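In praise of the long way to the library

I have two ways to get to the Flunton library from my house. The bus takes 11 minutes. Walking takes the better part of an hour if I go by the mill path, and for most of this year I've gone by the mill path, carrying a bag of books that gets no lighter for my good intentions. I love it so much that I've become a bore on the subject, and my sister has asked me to write it down instead of telling her again. So, Leila, you're off the hook.

It started in June, when I had a library book due and missed the bus by the length of one parked van. I was cross. I walked because standing still seemed worse. By the time I got to the footbridge at Kneath I had worked out the ending of a letter I'd been trying to write for weeks, and I'd seen a heron, and I had eaten blackberries that weren't ripe (I regret nothing). I renewed the book and walked home too.

What gets me is how much reading happens on a walk like that, without a page open. When I finish a chapter on the bus I go straight into the next one, and by supper the two have run together. On foot a chapter has room. I read the last third of a big family novel this spring, 772 pages in the paperback, and I can still tell you which argument between the brothers I was chewing over at the stile and which one got me past the garden center. I couldn't do that with anything I read on a train last year. The path holds it for me somehow, like a coat hook.

And errands are wonderful! I used to think of them as the stuff that got in the way of the day. But an errand gives a walk a shape. I'm not much good at walking for its own sake; I get to the end of the road and wonder whether I left the oven on. Give me a book to return, though, and I'll go out in sleet. The book wants to be somewhere else and I'm the one taking it.
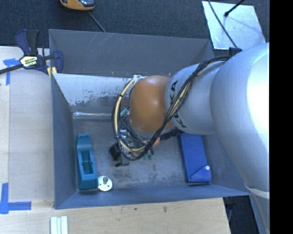
Niloufar Talebi wrote to me after I read a shorter version of this aloud at the Pullow evening group, and she thinks I've got it backward. In her view the errand is the very thing that spoils the walk, that a person with a due date in her pocket is looking at the clock and not the hedges, and that the best reading thoughts come when you've set out for nowhere. She does her thinking on a loop around the reservoir, same bench, same turn, no bag.

I've been arguing with her letter in my head ever since — mostly on the mill path, so she has done me a favor. I think she's right about the clock. If the library closes at five and I leave at four, I see nothing at all. But leave after breakfast and the due date goes quiet. It's still there, pulling a little, and I like the pull.

We may just be different kinds of reader. She told me she rereads the same few books every winter and knows them nearly by heart, which sounds lovely and would drive me up the wall. I always want the next one. I come home with 2 more than I meant to borrow, and then I have to take them all back, and there's another walk.

I should say that the path isn't especially pretty. There's a long stretch behind the Pullow allotments where it's all nettles and fence, and it floods by the weir. When it floods I go up through the churchyard and come out by the bakery, and a currant bun gets involved. I've started to check the weather hoping for rain.

If you've got a library you could walk to, even once, even only one direction with the bus home, please try it. Take something you haven't finished. Sit on a wall halfway and read four pages, then put it away and keep going, and see what the four pages do.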